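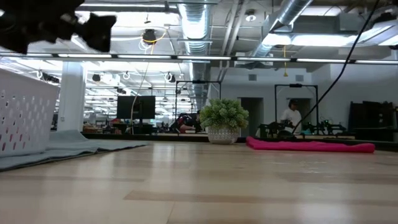
Ketadell Linen and Small Goods Team

Section 4: Setting up your table for sorting

Right, so you've cleared yourself a bit of wooden tabletop and you've got a basket, a mat or a cloth, and a pile of bits that need a home. I do this nearly every morning and I still come back to the same order, so I've written it down the way I do it.

Before you start
You'll want one white plastic basket (the sort with holes in the sides), something to stand it on, and a soft dry cloth for wiping down. A plant is optional. I like having one at the back, it cheers the place up no end!

1. Wipe the tabletop along the planks, going with the joins. Crumbs love a join, so go over those twice.

2. Lay your cloth or mat on the left side of the table. If you're left-handed, swap everything in this section over and carry on as normal.

3. Stand the basket on top and give it a gentle push. It should stay put. If it slides about, turn the cloth over and try again, some of them grip better on one side.

Note: a wrinkled cloth is fine under a full basket. Under an empty one it makes the thing rock, and then you'll be chasing it round the table all morning (ask me how I know).

4. Fold any spare cloths into long, low strips and lay them along the back. I used to stack mine in squares and they'd topple on to the plant every single time.

5. Leave the middle of the table for sorting. Resist the urge to park your tea there.

Caution: keep watering for later on, when the cloths have gone back in the drawer. Potted plants drip, and wood marks quicker than you'd think.

Filling the basket

6. Put the little things in first. Toy fruit and veg are my favourite for learning on, because they're all odd shapes and you soon get a feel for how they settle.

7. Let them bunch up at one side if they want to. You can spread them out with the flat of your hand once you've finished.

8. Check the holes in the bottom for anything small poking through, and only then lift, with both hands under the rim.

Caution: don't drag a loaded basket over bare wood. Grit gets trapped underneath and you'll have a scratch to look at for years.

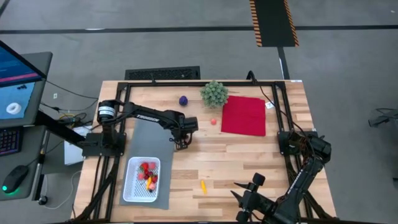
Kulsoom Jadoon wrote in to ask whether the mat has to be rinsed every time, as hers takes ages to dry and she'd rather just shake it out. She also finds step 7 works better if the round pieces go in last, otherwise they roll underneath everything and she has to tip the lot out again.

Shaking is fine for daily use, Kulsoom. I rinse mine every 2 weeks and hang it over the back of a chair. I've tried your round-ones-last trick as well and I'm keeping it.

If the basket itself needs a wash, see Section 6.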